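Handheld Grippers > Care and Setup > Pads and Linkages

Looking after a pair of handheld grippers used for cup work

Last updated: 29/07/2022

These are the steps we follow at Ruawai to set up and maintain the handheld gripper pairs on the Dramico cup station. The task is simple. Two grippers work over a cloth-covered surface and deal with cups and mugs lying on their sides. The same care applies to most two-finger grippers with linked bars and pivot pins. Allow 29 minutes for a full check of both units.

What you need

- a clean lint-free cloth
- isopropyl alcohol
- a soft brush
- a hex key set
- light machine oil with a needle tip
- a spare set of pads
- the station logbook

1. Clean the pads

Brush along the texture first to lift out fibres, then wipe with a little alcohol on the cloth. Don't pour it on. Let the pads dry for 4 minutes before you close the fingers. Glazed cups show up a dirty pad quickly, as they start to turn in the grip when you lift them by the rim.

Press each pad with a thumbnail. If the colour has gone shiny or the edge lifts, replace it, and replace the one facing it as well. A new pad against an old one will pull a mug off centre.

2. Check the pivots

Open and close the fingers slowly with the gripper held level. You are feeling for a catch near the fully open position. Look at the pivot heads from above and check that none stands proud of its neighbours. Nip up any loose one by an eighth of a turn, try the travel again, and stop there. Overtightening is the usual cause of a stiff finger.

Put one small drop of oil at each pivot and wipe off what's left over. Keep it well away from the pads.

3. Check the opening over the work

Hold the gripper over the cups at working height and open it fully. Both fingers should come up at the same angle, with a clear gap between the pads. Bring the second gripper in from the side and make sure it can reach a cup without knocking the first.
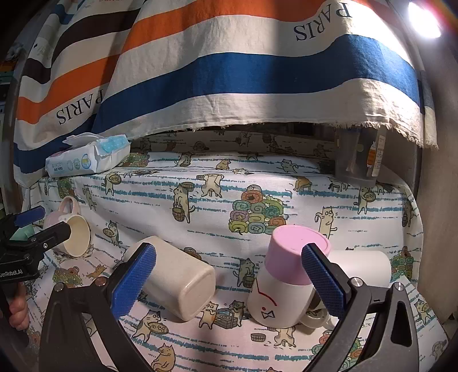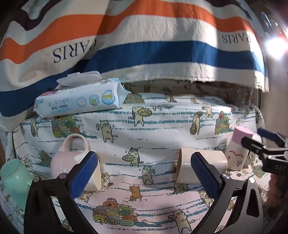

If one finger sits further out than the other, go back to step 2 on that side. Don't correct it by tilting your wrist. You'll get used to holding it that way and the fault will stay in the tool.

4. Try the hard grips

Pick up a mug lying on its side, first across the body and then by the handle. Do the same with a plain cup that has no handle. Set each one down upright. If a cup slides when gripped across the base, clean the pads again before you adjust anything else.

5. Log it

Write down the unit, the pads changed and any pivot you touched. We replace pads every 1,000 grips whether they look worn or not. Unit 17 got a full new set in February, so its count starts from there. Spare pads are in the Ganow drawer, and worn ones go in the Trusitz return box.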